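3.2 The cloth and its folds

Much of what we have to say about laying out small gear parts begins, perhaps a little surprisingly, with the cloth they are laid on. Vichien Jitpraphai, who kept the bench notes at Itusholm, had worked for years on bare tabletops and was fond of telling us how far a dropped pin can travel. We settled on a dark gray cloth spread wide, with the creases from storage left in it. We did try ironing one at Grondstead, and it was a pleasant enough afternoon, but the folds came back within the week and we were happy to let them stay.
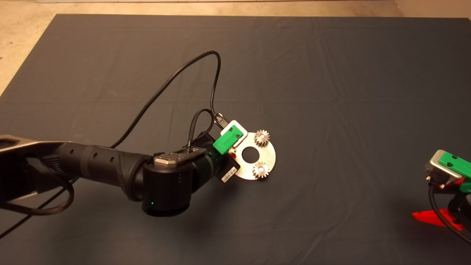 3.3 Weave and edge

A fabric for this kind of work should have enough texture to keep a small part from sliding, and yet be smooth enough that a gear can lie flat on it. Ours has a fine weave, and like any cloth that gets used it gathers lint and little dark specks, which we brushed off on Monday mornings and otherwise lived with. The edge deserves a kind word too. A straight, clean edge is a great help when you are judging how close a part has strayed to the drop beyond it, and we came to prefer cloths that were cut neatly over those with a loose or fringed border. 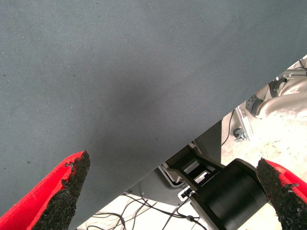

3.4 Arranging the parts

The parts themselves are few, and we grew rather attached to them. The round metal plate goes in the middle of the cloth, with its three upright pins spaced around the central hole, and the gears are set down to either side (Figure 6). We had at first put everything in one tidy row, the way one lays out silverware, but our readers at Onsri found it easier to talk about the parts when the plate had the center to itself. The gears differ in tone, one silver and the other closer to bronze, and people quickly took to naming them by color. Against the dark cloth even the small teeth on their rims are easy to pick out.

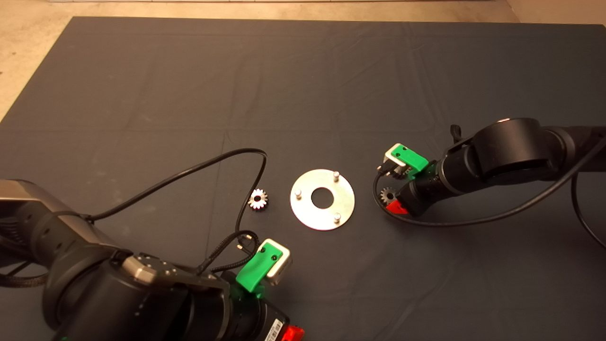 Figure 6. Plate with three upright pins at the center of the cloth, with a small gear on either side.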